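Drehbare Sternkarte von Lindholm: eine Besprechung nach einem Winter

Ich habe die Karte im Oktober gekauft und seitdem an vielen Abenden benutzt, meistens in Undatitz, manchmal auch auf dem Hügel hinter Prurkach.
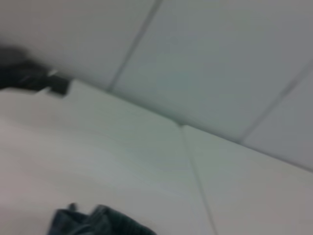 Hauke Hinrichs hat mir gleich geschrieben, eine drehbare Sternkarte brauche heute kein Mensch mehr, das Telefon zeige ja alles, und zwar mit Namen und in der richtigen Richtung. Ich verstehe diese Meinung. Ich habe selbst zwei solche Programme auf dem Telefon und lösche sie auch nicht. Trotzdem möchte ich erklären, warum ich die Karte öfter in die Hand nehme, und auch, was mich an ihr stört.

Zuerst das Äußere. Die Karte besteht aus zwei Scheiben aus Kunststoff, die in der Mitte mit einer Niete verbunden sind. Auf der unteren Scheibe sind die Sterne, auf der oberen ist das Fenster für den Horizont. Am Rand stellt man das Datum gegen die Uhrzeit, und im Fenster erscheint der Himmel für diesen Moment. Der Durchmesser ist groß genug, dass man die Schrift auch bei schwachem rotem Licht lesen kann. Für meine Jackentasche ist das leider schon zu groß, ich trage die Karte in der Mappe mit dem Notizheft.

Die Niete war am Anfang sehr fest. Ich musste mit beiden Händen drehen, und mit Handschuhen ging es gar nicht. Nach einigen Wochen ist es besser geworden. Jetzt dreht sich die Scheibe ruhig und bleibt dort stehen, wo ich sie haben will. Eine ältere Karte von Itton, die ich vorher hatte, war von Anfang an zu locker, und jedes Mal, wenn ich sie auf den Tisch legte, war es plötzlich eine halbe Stunde später.

Gezeichnet sind nach Angabe im Beiheft 1.591 Sterne. Das klingt viel, und für einen Anfänger ist es vielleicht auch zu viel. In der Gegend des Schwans stehen die Punkte so dicht, dass ich die Linien der Figur manchmal suchen muss. Dafür sind die Größen der Punkte gut abgestuft. Man erkennt sofort, welcher Stern hell ist und welcher nur bei dunklem Himmel eine Rolle spielt. Die Milchstraße ist in einem hellen Blau gedruckt. Bei rotem Licht sieht man dieses Blau dunkelgrau, das ist ein wenig unschön, aber es stört beim Suchen nicht.

Die Verzerrung im Süden ist das alte Problem aller Karten dieser Art. Der Himmelspol liegt in der Mitte, und je weiter man nach außen kommt, desto breiter werden die Sternbilder. Der Skorpion sieht aus, als hätte jemand ihn auseinandergezogen. Lindholm kann dafür nichts, so ist die Projektion. Ich hätte mir aber gewünscht, dass im Beiheft ein Satz darüber steht. Als ich mit diesem Hobby angefangen habe, suchte ich einen ganzen Abend lang den Wassermann und habe gedacht, ich mache etwas falsch.

Zur Sommerzeit. Auf dem Rand steht nur die normale Zeit, ohne zweite Skala. Im Sommer muss man also eine Stunde abziehen, bevor man einstellt. Wer weit vom Bezugsmeridian der Karte wohnt, muss außerdem vier Minuten je Längengrad korrigieren. Für das Erkennen von Sternbildern ist das nicht wichtig. Wenn man aber wissen möchte, wann ein Stern wirklich über den Horizont kommt, merkt man den Unterschied schon. Die Formel steht im Beiheft auf der letzten Seite, leider in sehr kleiner Schrift und mit einem Beispiel, in dem das Vorzeichen falsch ist - nach Osten geht der Stern früher auf, nicht später. Ich habe es dem Hersteller geschrieben und noch keine Antwort bekommen.

Auf der Rückseite findet man eine Tabelle mit Nebeln und Sternhaufen sowie die Entfernungen einiger heller Sterne. Diese Tabelle lese ich gern, auch wenn es bewölkt ist. Die Planeten fehlen natürlich, denn sie bewegen sich zwischen den Sternen und lassen sich nicht fest eindrucken. Auf der Ekliptik gibt es dafür eine feine Teilung in Grad. Mit einem Jahrbuch kann man dort den Ort von Mars oder Jupiter mit einem weichen Bleistift eintragen und später wieder wegwischen. Das funktioniert gut, nur ein Filzstift ist keine gute Idee. Ich habe jetzt neben den Zwillingen einen Punkt, der wohl für immer dort bleibt.

Wie ist es also mit dem Telefon? Hauke hat recht, wenn er schnell den Namen eines Sterns wissen will. Mir geht es um etwas anderes. Das Telefon zeigt mir das Stück Himmel, auf das ich es richte. Mit der Karte sehe ich den ganzen Himmel zugleich, und ich kann drehen und schauen, was um drei Uhr morgens oder im nächsten Monat aufgehen wird. Dadurch habe ich erst richtig verstanden, warum Orion im Juni nicht zu sehen ist. Außerdem leuchtet die Karte nicht. Nach jedem Blick auf das helle Display brauchen meine Augen lange, bis die schwachen Sterne wieder da sind, auch wenn ich den roten Modus einschalte.

Die Feuchtigkeit hat der Karte bis jetzt nichts getan. In Prurkach lag sie einmal bis vier Uhr früh auf dem Klapptisch und war am Ende ganz mit Reif bedeckt. Ich habe sie zu Hause abgetrocknet, und der Druck ist unverändert. Nur am Fenster der oberen Scheibe sind feine Kratzer entstanden, vermutlich von der Mappe. Eine Hülle wird nicht mitgeliefert, und das finde ich bei diesem Preis etwas sparsam.

Ich gebe vier von fünf Punkten. Einen Punkt ziehe ich ab für das Beiheft mit dem falschen Vorzeichen und für die fehlende Skala der Sommerzeit. Beim Kauf sollte man noch auf die geografische Breite achten, es gibt die Karte auch in einer Ausgabe für Südeuropa, und die beiden Verpackungen sehen fast gleich aus.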